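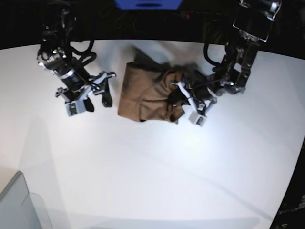 Listus two-arm folding station with a brown garment on the work surface, one gripper closed on the fabric.

Listus Two-Arm Folding Station

Overview

The Listus is a bench-height station for laundries, uniform services and garment return departments. It handles the sorting table work that comes after drying: picking up a crumpled item, spreading it, and folding it to a set size. Two arms work from the back of a white table, and the operator stands at the front. Each arm carries a two-finger gripper with a small camera module mounted low on it, facing the table, so that the station can find edges and seams at close range.

The station is supplied by Björklund and is offered for purchase or on a service contract.

Intended use

The Listus is intended for trousers, work shirts, aprons, towels and similar flat or nearly flat textiles. It is not intended for padded jackets, footwear, items with exposed metal hardware, or loads that have not been fully dried. Items may be placed on the table in any position. They do not need to be laid out or turned the right way up beforehand.

One operator can attend 2 stations. Customers who plan to place more than 2 stations with a single operator should speak with the Björklund service desk before ordering.

Changes to the work

Folding by hand is repetitive work, carried out standing, with the arms extended for much of the shift. When the Listus is installed, most of that motion passes to the station. The operator's duties become loading, inspection, setting aside damaged items, and clearing the table when the station stops and asks for help.

Managers should expect the first weeks to feel slower. Staff who have folded for years are faster than the station on simple items, and they will notice this. Björklund recommends that towels remain with hand folders during the first month and that the station be given trousers and shirts, where the effort saved is greater.

Inspection takes on more weight under the new arrangement. A person folding by hand finds a torn pocket or a missing button in passing. The station does not check for these faults. Sites are asked to assign inspection to a named position on each shift and to allow time for it in the shift plan.

The introduction of the station should be discussed with employees and their representatives before delivery. Job descriptions, break schedules and pay grades may all be affected, and these are matters for the employer. Björklund can attend one information meeting per site at no charge.

Experience at Skola

The Skola textile service placed its first station in July and now operates 3. In the first full month of operation, the stations folded 1,542 garments. Staff rotate between the stations, the hand folding tables and the packing line, changing places every two hours. The rotation was requested by the employees, who preferred it to a fixed assignment at the machines.

Skola also reported that the evening shift made less use of the stations than the day shift, mainly for lack of trained operators. A second round of training has been scheduled.

Training

Operator training takes 6 hours and is held at the customer's site. It covers starting and stopping, loading, clearing a caught garment, daily cleaning, and the use of the stop button. Supervisors receive additional instruction in setting fold sizes and reading the shift log. Training materials are available in English, Spanish and Swedish.

Safety

Hands must be kept off the table while the arms are moving. The station must be stopped before any garment is freed by hand from a gripper. Long hair and lanyards must be secured. Cleaning of the camera modules is to be done with a dry cloth, with the power off.

Goda software

Fold patterns are managed in Goda, which is included with each station. Goda records the number of items folded and the number of stops. It does not record the names or working speed of individual operators, and this setting cannot be changed by the customer.

Ordering and service

Quotations are prepared following a site visit. Service contracts include replacement gripper fingers, cable inspection and telephone support during operating hours. Requests may be sent through the contact form or made in person to a Björklund representative.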